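Vilorgate Software Notes: Laundry Stack Gallery
Gronine planner, Ruvura perception, Lenz replay tools

Pictures and notes from the spring round of work on the laundry software. The robot has two arms with a gripper on each, a camera at each wrist and one at the head. Everything on this page concerns the code that runs between those cameras and the arm controllers. Hardware notes are kept on a separate page.

Text by Yabsira Tufa. Planner notes by Kazimír Hudec.

Door and gripper

The door of a front loader is a hard object for a depth estimate. The glass is dark and reflects the ceiling lights, and the chrome ring reflects everything else. Ruvura used to treat each bright spot in the glass as a point on a surface, which put small floating obstacles behind the door. Gronine then planned around them and the wrist took a long way in.

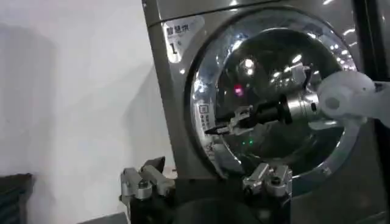
The fix was to fit the ring first and ignore depth inside it. Ruvura now looks for the ellipse of the door rim, fits a plane to it, and marks everything inside as "glass, unknown depth." Gronine reads that label and keeps the fingertips on the near side of the plane unless the task says the door is open. The plane fit runs on the wrist image and is checked against the head image when both are available.

There is still an open ticket for reflections of the gripper itself. When the fingers get close to the glass, the mirrored fingers can be picked up as a second gripper. Lenz has a filter for it, which compares any gripper detection with the joint angles and drops the one that doesn't match. It works on recorded data and has not been merged into the live branch.

Wide wrist views

A wrist camera does not always point at the work. During a transfer it sweeps across walls, shelves and ceiling, and for a while we threw those images away. Since February we keep them. They are useful for checking the wrist pose, as the long straight edges in a room stay put while the arm moves.

The localizer takes line segments from each image and matches them to a saved map of the room. Large printed letters help, even sideways. Rows of bottles are less useful: they look alike, and a match can slide over by one bottle without the error going up much. We lowered the weight on repeated objects and the sliding went away in the recorded set.

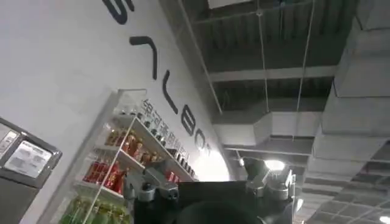

Wrist camera tilted up past the drinks shelves, with the white ducts behind the gripper.

Spotlights are masked before line extraction. The mask is a plain brightness threshold with a margin, and it costs almost nothing to run. Kazimír tried a learned mask as well and found no difference worth the extra model.

Thin things

Cables have their own entry in the obstacle map. A thin white cable against a gray background can vanish at the resolution we use for planning, so Ruvura runs a second pass at full resolution that looks only for long, narrow shapes. Anything it finds is passed to Gronine as a chain of short capsules with a wide safety margin.

The margin is generous on purpose and does cause some refused plans. If you see "no path, thin obstacle" in the log, open the run in Lenz and turn on the capsule layer before changing any settings. Most of the reports we got on this turned out to be a margin that had been set twice, once in the robot profile and once in the task file.

The wrist view below has a cable down its right side, with the washer door above and to the left of the gripper.

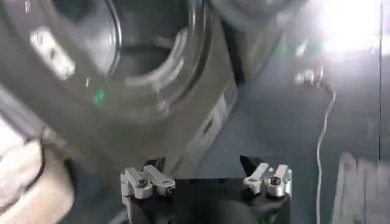

Timing

All three camera streams are stamped on arrival and then shifted by a fixed delay for each camera. The planner accepts an image if it is no more than 40 ms older than the joint reading it is paired with. Anything older is kept for the log and not used for control.

The replay buffer in Lenz holds the last 200 frames from each camera. When an arm stops on a fault, the buffer is written out with the joint readings, the current plan and the obstacle map, so the whole event can be stepped through at a desk. The buffer used to be written on the control thread. It now has its own thread – the write had been holding up the other arm.

Two arms, one floor

The last picture in this set is from the head camera, which sees both grippers at once. One is in the laundry basket over the clothes, and the other is low down in front of the machine.
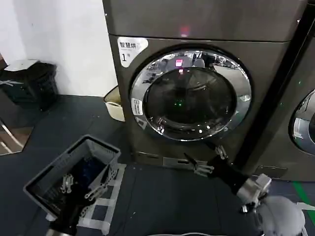
Page 2 of 9

Planning for both arms is done as one problem when the grippers share a work area and as two when they don't. Gronine decides by growing a box around each planned path and checking for overlap. Separate plans are faster and easier to read in the log, so the boxes are kept tight.

Baskets are handled as open containers. Ruvura gives the planner the rim and the walls, and the cloth inside is treated as a soft region that a gripper may enter at reduced speed. Slotted sides gave trouble at first, with depth points from the floor behind showing through the slots. The walls are now filled in once the rim has been found.

Labels on the front of the machines are read from the head camera and stored with the machine's position. The number alone isn't enough. A washer and a dryer can both carry a "1," so the characters above it are part of the key. Task files that refer to a machine by number only will load with a warning.

Open items for the next build: the mirrored gripper filter, a single place to set the thin obstacle margin, and a clearer message when the rim fit fails. Send recordings with the Lenz file attached, along with the robot profile that was loaded at the time.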